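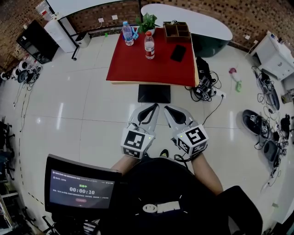

Small Table, Big Decisions
Course handout, Unit 5: Setting a table that people will use
Cullholm Evening Program in Everyday Interiors

Welcome back! Last unit we worked with whole rooms and everyone's brain was full of traffic paths and window heights. This week we shrink down to one square table with a cloth on it, and I think it's the most fun unit of the course. You can try everything at home the same night, and you can undo all of it in a minute.

The table we'll keep coming back to is the kind you find beside a reception desk, in a break room, or at the end of a hallway. It holds water, a plant, something to put small things in, and whatever people set down. It isn't a dining table and it doesn't want to be. I'll call it a stopping table, a term I picked up in the Egan building years ago, where there was one on every floor and they were all different.

1. The cloth

Start with the cloth, since it's the biggest patch of color you'll be adding. Red is a brave choice and I love it. On a tiled floor, with a brown wall and a white counter nearby, a red cloth tells you where the table is from across the room. It makes a clear bottle look crisp and it does wonderful things for green leaves (red and green sit opposite each other on the wheel, see Unit 2). What it's less kind to is anything red you put on it. A red cap on a red cloth gets a bit lost, while a blue cap jumps right out. Try it with two bottles of water and you'll see it in a second!

Look at the edge too. If the cloth stops short and leaves a strip of light wood along the front, you get a border for free. Some people want the cloth to hang all the way down and hide the legs. I like seeing the rim. It makes the cloth look placed and it keeps fabric away from knees and shoes.

Things to check before you put anything on top:
Is the weave running parallel to the table edge?
Are the fold lines pressed out, or at least centered?
Can you pull a chair past without catching the corner?

2. Tall things

Bottles and plants are your tall things. On a small square table they go toward the back, and they should not stand in a row like soldiers. Put one bottle near the back-left edge, then bring the second a little forward and to the right. That small step gives the eye somewhere to travel, and it also means a person reaching for the second bottle doesn't knock the first one.

Plants go behind or beside the bottles. A small green plant in a white pot is about as forgiving as decorating gets. The white pot ties in with any white furniture behind the table, such as a cabinet or a countertop, and the leaves soften all those straight sides. Please resist the big plant. I did a stopping table once with a fern so wide that the bottles had to live on the floor.

A word about labels. Bottles come with printed labels and you have to decide which way they face. For a table that people walk up to from the front, turn them forward and be done with it. For a table that gets approached from all sides, leave them as they fall. And yes, you may decant into a jug, but then you need glasses, and then a tray, and now it's a different table.

3. The compartment box

My favorite part! A wooden organizer with open square sections earns its place on nearly any table. Brown wood against red is a warm pairing, and the grid of little squares gives you some structure among all those round shapes. A back corner is the right spot for it, at the opposite end from the plant, so that both back corners carry some weight.

Now, what goes in it? Students always want to fill every section. Leave some open. An open section is an invitation, and people will drop in a pen, a key, a folded note. If each square is already packed with tea bags there is nowhere for the pen to go and it ends up rolling around the cloth.

The one I bring to class is a Putetel box, bought secondhand, and it has had every possible life: buttons, seed packets, chargers, and for one whole winter nothing but batteries. Bring your own if you have one, any size, any finish. Shoebox lids with card dividers are completely fine for the exercise.

4. Flat things

Phones are the flat things of our time. You can plan the most beautiful table and a black phone will land on it before lunch. So plan for the phone. Leave a clear patch of cloth in front of the box, big enough for a phone lying flat, and it will look as though you meant it. A black rectangle on red is very strong, graphic even, and lined up with the edge of the box it works.

Small loose objects are trickier. One little blue thing next to a plant pot can be charming, especially if there's blue elsewhere on the table to answer it, a bottle cap for instance. Five little things next to a plant pot is clutter. If you've got more than a couple, that's what the box is for.

5. The open front

Keep the front of the table clear. I mean really clear, a good hand's depth of bare cloth along the whole front edge. It's where a bag gets rested, where somebody signs a form, where an elbow goes. It also makes everything at the back look better, in the way a wide margin makes a page look better.

6. What's behind it

A table doesn't float. Stand where a visitor would stand and look past it. A curved white countertop with a dark green base is a lovely thing to have at the back of a view, because the curve relaxes the square table in front of it. A brick-patterned wall brings texture, so you can keep the table plain. White outlets dotted across a brown wall will show, and I wouldn't bother trying to hide them with objects on the table. You'd need a very tall plant (see above).

Check the sides as well. Tall cabinet, trash bin, a screen leaning on a wall: all of that is part of the picture a visitor gets. A small gray bin tucked beside a white cabinet is quiet and useful. The same bin right next to the table would pull attention away from your bottles.

In-class exercise

Work in pairs. Each pair gets one square table and one cloth. I have red, mustard and a dark blue, first come first served. The cloths are from Cidano and they're on loan to us, so no markers near them please.

Set the table with 2 bottles, 1 plant, 1 box and 1 phone. You have 5 minutes. Then swap places with another pair and live with their table for 5 minutes: pour some water, put your keys down, check your phone, write your name on a card. Write down every time you had to move something to do what you wanted. Give the list to the pair who set it, kindly, and let them have one more go.

We'll do this two times if there's time, with a different cloth the second round. The difference a cloth makes to the very same objects still gets me every year.

For next time

Find a stopping table in a place you already go. Dentist, library, office, your own hallway. Sketch it from above, with a square for the table and simple shapes for the objects. No artistic skill needed, circles and boxes will do. Mark where the front is. Then draw it again with one change only, and write two or three sentences on why you made that change.

If you're doing the written option, your piece can be up to 4000 characters and should cover one table only. Pick a humble one! The fancy hotel tables are hard to write about and somebody else has usually done the thinking for you.

Reading for the next unit is the chapter on shelves, pages as marked in the course pack. Skip the part on mirrors, we'll get to mirrors in April.

Bring: your sketch, a pencil, a box with compartments if you have one, and a plant small enough to carry on your lap.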